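Comparing the Purkis and Judum hands on a pick-and-place run

Load the same shoe-shell routine for both hands. Set the grip limit to 15 N and the arm speed to low, then home the fingers before the first pick. 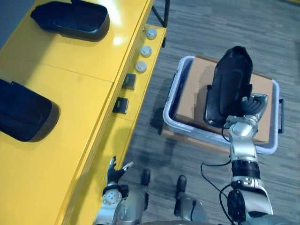 Run 18 picks with each hand and log every drop. Grip at the heel. If the shell twists, lower the wrist a little and repeat the pick before you touch the force setting.

Save the log as CSV. Our Judum file came to 796 rows. Stop at 1,000 and start a new one.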